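Sort Your Nuts Before You Need Them

I have an opinion about loose hardware and I'm going to share it, because my sister told me to put it somewhere other than her phone.

Dark ones and silver ones:

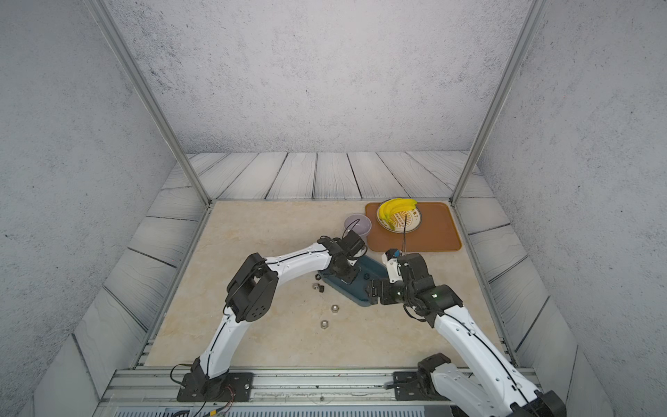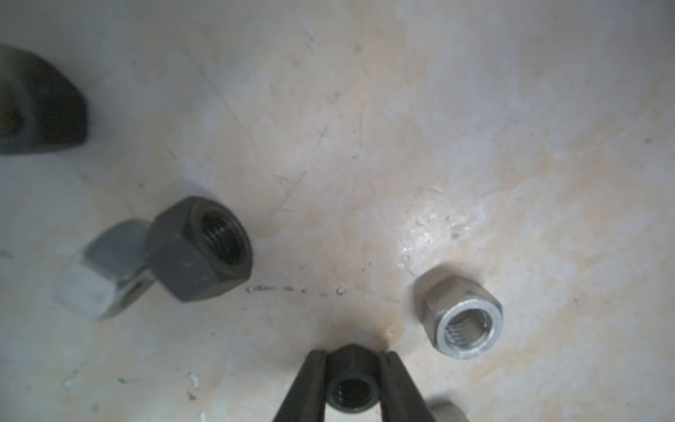
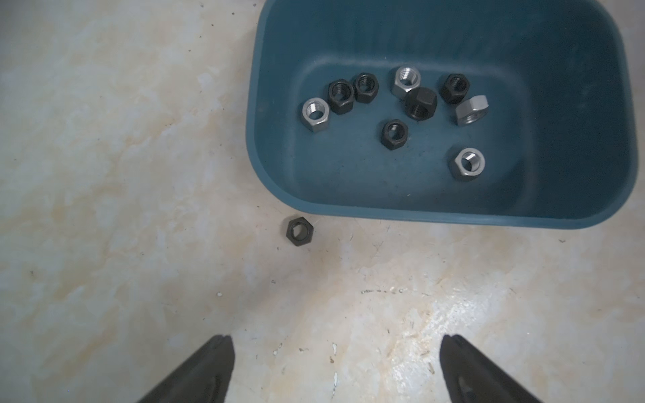

Page last changed: February, by Lemlem Worku

So! Hex nuts. I think a mixed tub of them is a perfectly fine thing to own, and I think most of the advice about small parts storage is written by people who like buying storage. There, I said it.

You know the cabinets I mean, the ones with the tiny clear drawers. I had one. It was a Prunix with 76 drawers and I labeled every single one of them over a long weekend (with a label maker, I was very into it) and for a while I was so pleased with myself. Then I had to put things back. You finish fixing the porch swing, you've got a fistful of leftovers, it's almost dinner, and the cabinet wants you to stand there and make a decision about each one. I did that maybe twice. After that the fistfuls went into a coffee mug next to the cabinet, and then I had a second mug.

What I do now is dump everything into a shallow tray with a flat bottom, black and silver all together, and I only sort when I'm about to start something. Pour them out on the table, push them around, pull what you need. A shallow tray is so much better than a jar for this, because you can see through the middle of every nut that's lying flat and you can tell a big one from a small one without picking it up. In a jar you get the top layer and a lot of rattling.

And color really does help! The black finish and the silver zinc are easy to split by eye, even in my garage where the bulb is terrible. I do all the silver first because they catch the light, and then what's left is just the dark ones and I go by size. My neighbor Mekonnen goes by size first and thinks I'm doing it backwards. He checks every one on a bolt too, which, fine, he's right about that part. Two nuts can look the same and be cut for different threads, and if you force the wrong one you'll be sorry. Keep a few known bolts by the tray and spin the nut on with your fingers. If it fights you, put it back.

Now the table. Please don't do this on a table you love. Nuts scratch, and they leave those little dark specks everywhere, and then somebody leans on the specks with a plate. I use an old slab with a marbled sort of pattern that was already scuffed up, and I like it a lot because a pale top shows you every dark nut that got away. The silver ones are harder, they hide in the glare. And there's always one sitting right outside the tub, so look there before you go crawling around on the floor.

Mekonnen counted his whole collection once, all 1,055 pieces, and wrote it on the lid. Mine was 645 when he made me do it too, and I couldn't tell you what I've done with that information since. I gave the Prunix cabinet to my cousin, who keeps beads in it and is very happy.

If you do want a container, a Tinow tray or the deep one from Plivum will both do, though I'd go with the Tinow because the corners are rounded and you can sweep the last few out with a finger. Or use a baking pan! I did for years, and the only trouble was wanting it back for cornbread.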